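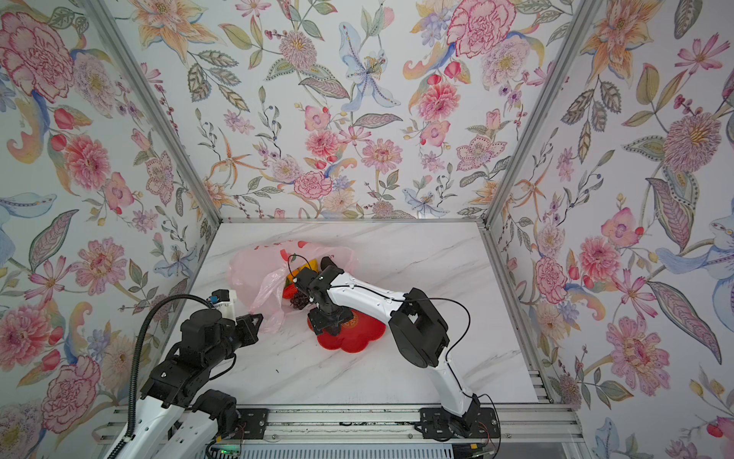 Bag cell, both arms in, left at the edge of the produce bag, right over the red plate.

September, bench notes, bag unpacking. Carries on from the pad comparison.

Purpose: decide which finger goes on which arm before Vsevolod Mykhailiuk freezes the tool file. Candidates are the Ackah straight finger and the Joline tapered finger. Same servo, same mount, same current limit on both. Only the finger and its zero offset change.

Set-up as before. Marble-pattern top, wallpaper on three sides, lights at the fixed setting. Items are the toy-kitchen list Ayanda drew up: pepper, grapes, and the rest from the crate in the order on her sheet. Bag laid on its side, mouth towards the right arm. Left arm holds, right arm takes items out to the plate.

Controller loop unchanged. Closing current limit 155 in the driver's own units. I tried 88 first and the film slid out from between the tips on nearly every lift, so 88 is no use for the bag, though it is kind to the grapes. Need separate limits for hold and pick. At present the config has one value for both arms – Vsevolod to split it.
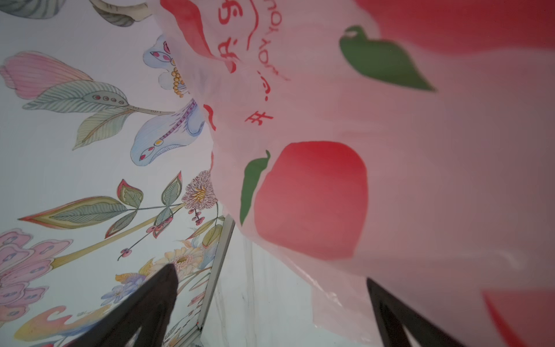 Tapered finger on film: the tips get under a fold without pushing the whole bag along the table. The straight finger meets the film flat and shoves it. Over 16 attempts each on the holding arm:

- tapered, 155: 6 lost grips, all during the lift, none while stationary
- straight, 155: stopped recording at 16 lost, i.e. every one

So straight is out for holding. For picking the difference is much smaller and I would not choose on today's figures.

Wrist camera notes. With the fingers closed on the bag, film takes up so much of the view that the segmentation treats print on the bag as an object. It put a box on a printed peach twice and reported it as produce with high confidence. The same thing happens at both exposure settings, so it is not glare. The floral background gives it less trouble than I expected; false boxes on the wallpaper are rare and low scoring. Suggest we mask by depth from the fixed camera and ignore wrist detections until the gripper is clear of the bag.

Ayanda Engelbrecht asked whether a plain bag would be a fairer test. It would be an easier one. The Gevatstead people specified printed bags and we should keep them in.

Cable: the loop over the right elbow needs watching when the wrist rolls past its middle position. Two clips hold at present. I have taken the roll limit in by a few degrees in the Arninow file and left a comment there. Revert once the longer lead is fitted.
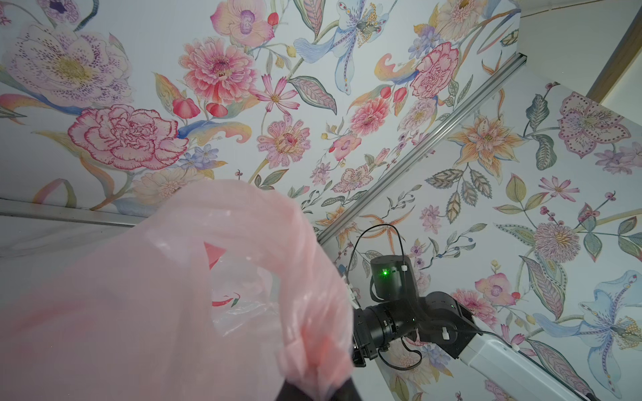 Lifting the bag clear of the table is worse for the tapered finger than holding it down. The film bunches at the tips and the lower finger can end up outside the fold it started in. Raising slowly helps. Raising with a short pause after first contact helps more, and costs little time. I have put the pause in as a parameter, default off.

Anything wrapped inside the bag adds a second layer of slippery film. Force reading on closing is the same with one layer or two, so we cannot tell from current alone which we have hold of. Position at stall might separate them. Not tested.

Decision for now: tapered both sides, 155 hold, pick limit to be set after the config is split. Keep the straight pair in the drawer with their offsets written on the bag.

To do:

- split current limit per arm (VM)
- rerun picking, both fingers, grapes only
- log stall position with one and two layers
- longer lead for right wrist
- check tip wear on the left tapered pair, the inside edge felt rough after the last set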